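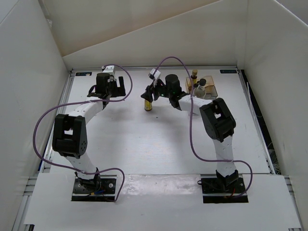
1/ ok thread on the Edthorpe women's hockey job bc my mentions are a mess. April 29, 2020 and still no league, so we might as well argue about coaches

2/ Tuulikki Mäkelä has signed on again. Two more seasons. Club put it out at lunch, one paragraph, no quotes, typical

3/ ppl forget what she walked into. 13 losses the year before. Power play was a rumor. Half the back line playing out of position

4/ then this winter: 42 points, best penalty kill in the divison, and that February run where they gave up 4 goals in five games. FOUR
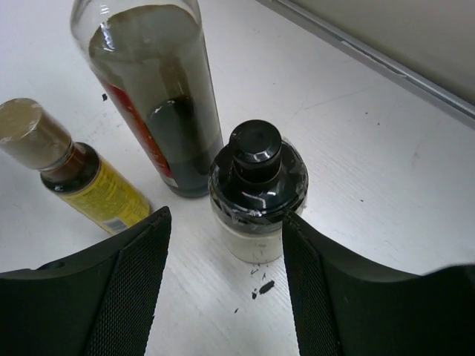
5/ and yes, they lost to Wosa in the semi. Again. I was there, I know. Second overtime, bad change, three skaters caught on the far side. Not a coaching thing imo, tired legs

6/ what I'd ask her: why sit Väisänen for the whole third period? She'd been the best forward on the ice. Never got an answer on that one

7/ Rostyslav Bilyk stays as goalie coach too. Bigger news than the head coach stuff if you ask me. Save numbers went way up once he got there

8/ crowd for the last home game was 153. Up on last year, still way too small for a team this good. Go watch them when we're allowed out

9/ stuff I want sorted before next season:

- a real second line center. Druva are losing two of theirs, make the call
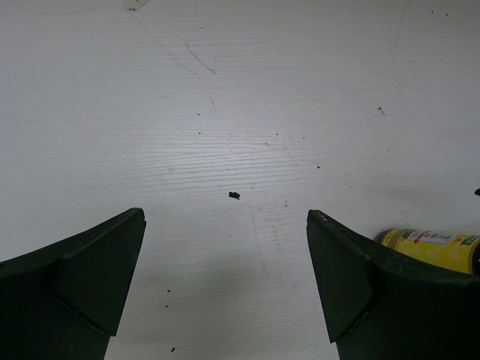
- more ice time for the kids. The 17 yr olds looked fine in the cup games
- better start times, 9:15 at night is brutal for anyone with a job
- somebody fix the stream audio pls

10/ thats it. Good signing, should of been done in February. Replies open, be nice to each other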